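Testden Street Community Rooms
Gallery: Sorting the packing shelf

The packing shelf in the back room at Testden Street had not been cleared since we moved over from the Grurnstead building. It held things that arrived wrapped around other things, or inside them, and that somebody thought might be useful later. On 3/2/26 Zoi Bakalis and Huiling Lü took it down to the bare boards, and what was worth keeping went back up.

The rule for the afternoon was simple. Anything that could hold its shape went on the left side of the shelf. Anything that folds or crumples went into the flat drawer. Anything torn went out.

Most of the groups that use the room will find what they need in the same place as before. The two exceptions are the wrapping paper, now in the drawer under the window, and the tape, which has moved to the hook by the door.

Cylinders and wrapping, seen close up. The first is white, with a rounded collar and a wide flared base, beside a crumpled cream-colored sheet. The second is light blue with a matte surface.
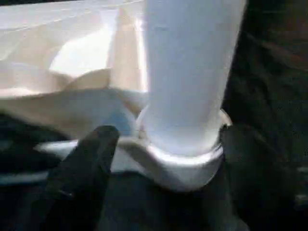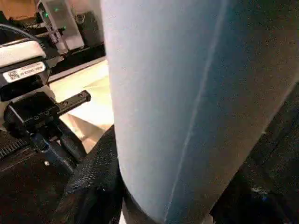 Testden Street Newsletter – Gallery supplement – Page 7

Upright things take up less of the shelf than we expected. Stood on end and pushed to the back, they leave the front free for the boxes that people reach for most. Please put them back standing up. Laid on their sides they roll, and last June we spent part of a meeting picking them up off the floor.

Thin sheets and bags are a different matter. Huiling folds hers in half twice and presses the air out with her forearm. Zoi rolls hers. Both ways fit the drawer, so use whichever you like, but don't stuff them in loose – the drawer jams at the back and has to be lifted off its runner.

The Segura boxes are still on the bottom shelf. They are spoken for until the end of June and should not be opened. The Flustero boxes next to them are free to anyone who wants them, and so is the string.

We counted the paper labels while we were at it. There were 739 left from the two packs bought last year, which came to 2000 in all. That should see us through the summer sale, and we won't order more before then.

Still wanted: a low crate for the bottom shelf, and a second pair of scissors that can stay in the room. Lids without containers are not wanted. We have enough of those already.

If you left something on the old shelf and can't find it, look in the gray tub beside the sink first. Unclaimed items stay there until the end of June. After that, ask Zoi.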